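Week 3 handout: the Brellden drop fault
Friday sessions, updated 9 October 2026

Right, this is the one I promised you. Back in August our Skemero cell started letting go of things. It would pick up the handheld tool quite happily, and then on some lifts the grip just gave way. I logged 303 lifts and 33 ended in a drop, which is miles too many!
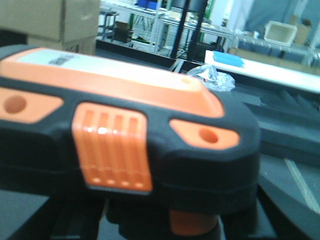 Why didn't the fault alarm go off?
The alarm only watched motor current, and the current looked fine. The fingers had closed on something, so the controller called it a good grip.

I blamed the finger pads first (wrong, and it cost me a whole afternoon). Then I went through the Brellden log and found the force limit had gone back to its default after an update.
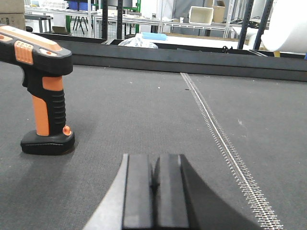
So I put the old limit back, ran the whole lot again and had no drops, but please don't stop at that. The limit should be checked at every start-up, and the cell should refuse to move if it's wrong. Keep your hands outside the rail while you test it, even at slow speed. 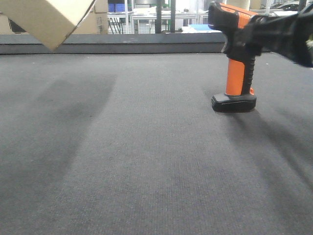 Fig. 3. Gripper at the head of the orange-and-black tool, base on the carpet.

For next time, read the Gundari notes on grip checks and bring one question.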